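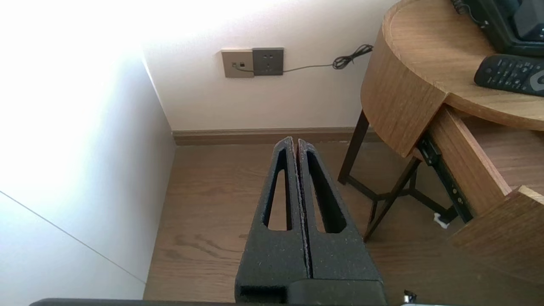 Ticket 496
Project: Gruka motion stack
Component: self-filter / local planner
Opened by: Adesuwa Etim
Assigned to: Dinesh Lodhi
Opened: 30 October 2025
Status: resolved, one follow-up open

Summary: planner refuses to retreat from an open drawer, says the gripper is in collision with itself

Adesuwa Etim
Hi all, me again with the bedroom task. The arm gets to the bedside table fine, the drawer gets opened fine, and then when I ask for the retreat move I get this:

[gruka.plan] start state invalid: contact between finger_left and world_voxel
[gruka.plan] start state invalid: contact between finger_right and world_voxel
[gruka.plan] giving up after 80 attempts

There's nothing near the fingers! They're shut and hanging in free air. I've homed the gripper, restarted the planner and cleared the voxel map by hand. Clearing the map does work, but only until the next batch of depth comes in from the wrist camera, and then the voxels are straight back in the same spot. It follows the gripper when I jog the arm too, so I don't think it's anything to do with the furniture.

I'm on the current Gruka branch with Lerum doing the depth. Config attached. I did change the gripper model last week when we moved to the slotted fingers, so that's my first suspect, but I've read the file over and over and can't see what's wrong with it.

Dinesh Lodhi
Thanks, the bit about it following the gripper is really useful. Could you do two things for me? Turn on the self-filter debug cloud (selffilter.publish_removed: true) and send me a few seconds with the arm held still. And try it once with the padding turned up, say double whatever you have now.

Also, which mesh did you use for the new fingers, the visual one or the collision one?

Adesuwa Etim
Both done. Doubling the padding got rid of the error — hooray — but now it eats the edge of the drawer front whenever I bring the fingers in close, so the drawer tracker loses it and tells me the drawer is shut. It's wide open! So I've put the padding back as it was.

Mesh is the visual one. I thought it would be better as it has the cut-outs in it. 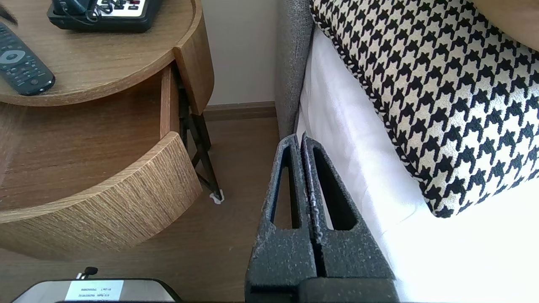 The drawer front on this table is curved, by the way, and the tracker was only just coping with it before I started fiddling. I'd like to keep as much of that edge as I can get. The debug cloud is on the Bashir share under 496, and there are 364 messages in it, so sorry about the size.

Dinesh Lodhi
Got it, and I think I can see the trouble. With the visual mesh, the filter takes out points that land on the finger and keeps the ones that come through the slot. Fair enough in theory, you can see the floor or the sheet through there. But the depth along the rim of each slot is smeared between the finger and whatever is behind it, so you get a little string of points floating just off the finger. They aren't on the mesh, so they stay in, and the planner thinks you're touching something. Padding hides them because it fattens everything, including the outside where you don't want it.

Try the collision mesh instead, slots filled in, padding back at your old value. You lose the view through the slots but I doubt the drawer tracker is getting much out of it.

Somtochukwu Dauda
Jumping in from the Lerum side. We have a switch for dropping smeared points, edge_reject, and it's off by default at short range as it used to chew up thin handles. Level 2 is the one I'd use here. I'd do it as well as Dinesh's fix, one at a time so we know which did what.

Adesuwa Etim
Right, results. Collision mesh on its own: error gone, retreat plans first go from the pose that was failing. I ran it from the bed side and from the wall corner and both were happy. Adding edge_reject 2 on top didn't change the planning at all, but the drawer front looks cleaner in the cloud and the tracker has stopped flicking to "shut". Keeping both.

One odd thing left over. The table's crossed black metal legs come and go in the map with edge_reject on. I've put a fixed keep-out box round them for now.

Dinesh Lodhi
Lovely. The keep-out box is fine for this room but I don't want it in the shared config. Split the legs off into a new ticket please, and give it to Somtochukwu. I'll add a warning to Gruka for when a self-filter is pointed at a mesh with holes in it. Closing this one once that's merged.

Ebere Okafor
Warning merged. I made it print the link name as well, the first version just said "mesh has holes" and I had to go hunting for which one.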